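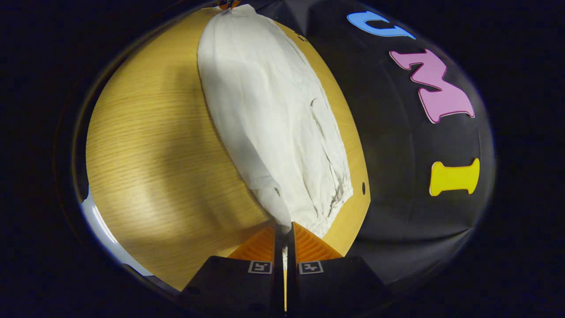
1/ Six months of selling handmade tablecloths online, a thread. I closed the books on my first half year last night and a bunch of you asked how it went, so here goes!

2/ I started with $3,000 in savings and figured that would last me till spring. It did not. Fabric ate most of it, shipping boxes ate the rest, and by February I was buying thread with grocery money.

3/ Where I sell: mostly Helloma, plus the weekend market in Salcedo when I can get a table. Helloma takes a cut but people find me there. At the market I talk all day and go home with no voice – and usually more cash.

4/ Pricing was my worst mistake. My first listing was $19 for something that took me a whole evening to hem. Nineteen! A lady at the market told me it looked too cheap to be any good and walked off. I raised everything the next morning and sales went up.

5/ Fabric comes from Zindivbridge now. The minimum order is 30 yards, so my hallway is basically a warehouse. Please don't visit.

6/ Wash your fabric before you cut it. I skipped this on a custom order and the thing shrank 2 inches in the customer's first wash. I remade it for free and she's ordered twice since, so I guess we're good.

7/ Somebody asked about plain white. Yes, it still outsells every color I make, and no, I don't know why. I was so sure the green would be the hit.

8/ Next up is napkins, and maybe the craft fair in Kekcombe if the booth fee isn't ridiculous. If you've done that one, tell me what you paid – my replies are open!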